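Tamby Self Storage and Box Hire
Frequently asked questions
Last updated 4 Jan 2023

Booking and access

How do I book a unit?
Book online or ring the office at Trurkadgate. You need photo ID and a current street address. We can't accept a post office box on its own. If you're between addresses, use a relative's and tell us when it changes.

What are the opening hours?
The gate keypad works from 6 am to 9 pm every day, including public holidays. The office is open weekdays from 9 am to 5 pm and on Saturday mornings. Outside those hours, leave a message and Remedios Dimaculangan or Wilfredo Barredo will ring you back the next working day.

Can someone else get into my unit?
Only if they are listed on your agreement. You can list two other people at no charge. We don't hand out gate codes over the phone, even to family.

How many units are there?
There are 119 units over two levels, and 18 of them are drive-up. Drive-up units usually have a waiting list from March until winter.

Hiring tubs and boxes

What does hire cost?
Plastic tubs are hired by the week with a refundable deposit. Cardboard cartons are sold outright. Unused flat cartons can be returned for a full refund if you have the receipt.

How long can I keep the tubs?
The standard hire is two weeks. After that we charge the weekly rate until they come back. If you want them for the whole time your goods are in storage, ask for the long hire rate when you book.

Do small things need to be boxed before they go in a tub?
Only if they scratch or break easily. Odd-shaped plastic parts can go in as they are, on a lean if they won't lie flat, with a closed carton standing next to them. Write on any plain carton before it goes in, on the side as well as the top. Put a list of the contents inside the tub and keep a copy at home.

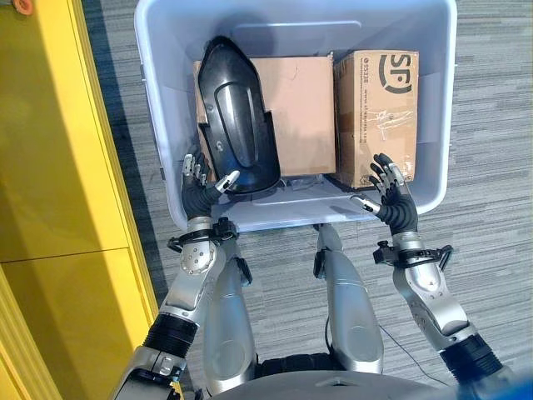
Packing and moving in

How heavy can a tub be?
Keep it to a weight one adult can lift comfortably. Books should be split between several tubs, with linen or clothing on top.

Is there a trolley?
Yes, there are flatbed trolleys by the lift on the ground floor. Please bring them back empty. The lift is for goods and the person moving them, so children need to wait in the foyer.

What can't I store?
No food, plants, animals, gas bottles, paint, fuel or fireworks. Mowers and whipper snippers must be drained of petrol. Mattresses are fine if they are clean, dry and in a cover.

Payment and moving out

When is rent due?
Rent is due monthly in advance, on the date you moved in. A late fee applies after seven days. If you're having trouble paying, talk to Amber Nuttall in the office before the due date.

How much notice do I give?
Fourteen days, in writing. Email is fine. Sweep the unit out, take your padlock off and let the office know. Your deposit goes back to the account it was paid from, normally within five working days.

Are my goods insured?
Not by us. You can arrange cover through your own insurer or ask at the office for the forms.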